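Weltier Stone Care Set for Marble and Granite Countertops

Item 1671
Sold by Boonyarit Kitchen Supply
Page updated: 2018-10-22

The Weltier set is made for people who have a real stone countertop and want to keep it without calling a professional every year. In the box there is one bottle of daily cleaner, one bottle of sealer, two soft cloths and a printed card with the instructions in four languages. The smell of the cleaner is light. The smell of the sealer is stronger, and we advise to open a window.

Marble is softer than most people think when they buy it. Lemon, vinegar and tomato can leave a dull mark in a few minutes, and this mark is not a stain, so no cleaner can remove it. Only polishing helps. A sealer gives you more time to wipe oil, coffee or wine before they go deep into the stone, but it does not stop acid. We write this clearly because we had some returns from customers who expected it.

Is my stone already sealed?
Put a few drops of water on the counter in a place you use often and wait for 20 minutes. If the stone under the water becomes darker, the old sealer is finished. If the color does not change, please wait with the sealing and test again after some months. Dark brown marble with light veins should be tested twice, one time on the brown part and one time on a vein – they do not always drink the same.

How to apply
Clean the counter and let it dry for one night. Pour a little sealer on the cloth, never directly on the stone, and work in small areas. After ten minutes wipe away all that is left on the surface. If you leave it, it becomes sticky and you will need a second coat to dissolve it. Do not put food or dishes on the counter until the next morning.
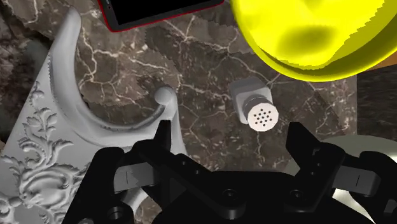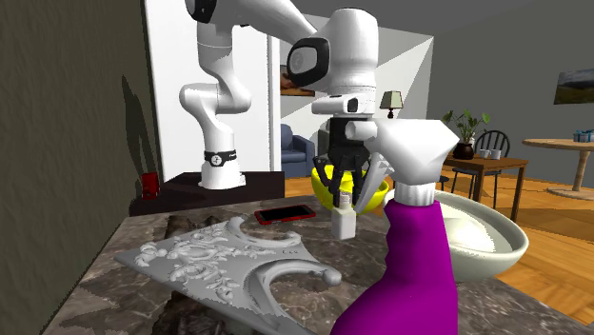

Daranee Suwannarat wrote to us that she used the set on a brown marble counter in December and was satisfied with the sealer, but she found the cloths too thin and changed to her own after the first day. She also asked why the bottle of cleaner is smaller than the old one. Weltier changed the bottle when the new formula came, and the new formula is mixed with water before use, so one bottle should last longer than before. About the cloths she is right, and we have told the maker.

Specifications
Sealer: water based, for marble, granite, limestone and travertine
Cleaner: neutral, no acid, no bleach
Not for: quartz composite, laminate, wood
Storage: above freezing, away from sun

Delivery and related items
Orders are sent from our Helport warehouse in two or three working days. The sealer cannot go by air mail, so for the islands please count one week more. For orders of 50 sets or more there is a trade price – write to us before you order, not after.

Refill bottle, cleaner only: item 3869
Hivon polishing powder for dull marks: sold separately, for marble only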